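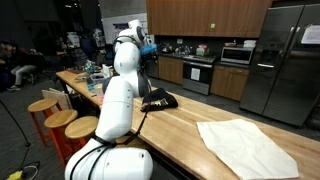 Mending Corner — September

Quick one this month, I'm writing this at the kitchen table with dinner on, so forgive the typing.

First up: napkins. I got more notes about cloth napkins after the last issue than about anything else I've put in here, the zipper piece included, and I spent a whole week on that one. So more napkins. And dish towels, and a word on bandanas, and then the dates at the bottom.

Where to get the fabric

Old sheets. Still my answer. A worn flat sheet has been washed so many times it won't shrink on you, and it already feels like a napkin. Check the middle by holding it up to a window — if you can see the shape of the window frame clearly, the middle is too thin, use the sides. The strip down each edge hardly gets slept on. I got 21 napkins out of one king sheet and still had enough left for bias tape.

Shirts work too but you end up with small ones. Cocktail size. Fine if you have cocktails.

New fabric, if you have to: wash it first. Hot. Then wash it again. I know.

Several people asked about poly blends. They don't wrinkle, they also don't soak up anything, you just push the gravy around. Leave them.

Cutting

Tear, don't cut, if it's a plain weave. Snip the edge and rip. It goes dead straight along the thread and you'll never get that with scissors. Makes a horrible noise, the dog leaves the room. The torn edge curls up a bit, press it flat and carry on.

If you do cut, put the cloth on a table big enough to hold the whole thing. I did a batch on the ironing board last winter with half of it hanging off, and the weight of the hanging part pulled everything out of square. Every one of them came out a diamond. We still use them. My sister folds them so the bad corner's inside.

I go for 20 by 20 but cut whatever your sheet gives you. Matching each other matters more than matching a chart.

Hems

Two ways people do it.

Double fold, machine stitched. Fold a quarter inch, press, fold again, press, stitch close to the inside fold. Corners are the annoying part. Either miter them or just fold one side and then the other and let it be a bit lumpy. The lumpy ones wear out last in my house, all that extra cloth I suppose.

Or fringe. Stitch a line half an inch in all the way round and pull the threads out up to the stitching. No corners at all. Good job for in front of the TV. It sheds in the wash the first couple times so put them in a mesh bag or clean the lint trap after, your choice.

Norbert Danko wrote in about hand hemming, he does all of his with a plain running stitch in heavy thread, contrasting color, stitches a good quarter inch long. Four napkins an evening. He sent one along in the envelope and it's lovely, sturdy too, it's been through my machine five times now. He says wax the thread. I've never waxed a thread in my life but I tried it and ok, fine, less tangling.

Bandanas

Question from the inbox: can you use old bandanas as napkins. Yes. The cheap ones are printed on one side only and the hems are nothing, one line of stitching that's usually going at a corner by the time you notice. Run over it again before the next wash. Dark ones bleed so keep them away from the white pile until you've seen the rinse water go clear. A black one did for most of my whites in the spring and I have a whole drawer of gray dish towels to remember it by.

Stains

Grease: dish soap, straight on, rub, leave an hour. Cold or warm doesn't seem to make much diference at that stage.

Tomato: cold water from the back, then sun. A day out on the line does more than anything I've bought in a bottle.

Red wine: I mostly dye them after. Tea for tan, onion skins for a sort of mustard. Somebody will tell you salt. I've had no luck with salt.

Candle wax: freezer, then crack it off, then iron between two sheets of paper bag. Keep moving to a clean bit of bag.

Skip the fabric softener for all of these, same with towels. It coats the cloth and then it won't absorb. If they've already gone slick, wash once with half a cup of washing soda and no soap.

Corrections

In the last issue I said a size 90 needle for lightweight cotton. 80. Sorry to whoever had holes.

Also the darning piece left out step 2, which was thread the needle, so I'm guessing you all coped.

Dates and bits

Mending table is Saturday, 10 to noon, upstairs at the Ventura Hall, side door. Bring your own scissors, we have plenty of thread and two machines. One of them has opinions about denim. Bring things that are clean please, I shouldn't have to say it but I do.

Mosa, the fabric shop, has moved its remnant bin down to the back by the buttons. Worth a dig. Lots of linen ends when I went, mostly oatmeal colored, one nice green that's mine now.

Swap list: I'm after a walking foot for an older low-shank machine. Have to give — a big bag of elastic, all widths, and a jar of mismatched shirt buttons.

Next month is coat linings, pockets mainly. If yours has a hole you've been dropping keys through, bring the coat along Saturday and I'll use it for the write up.

Timer's going, that's the potatoes.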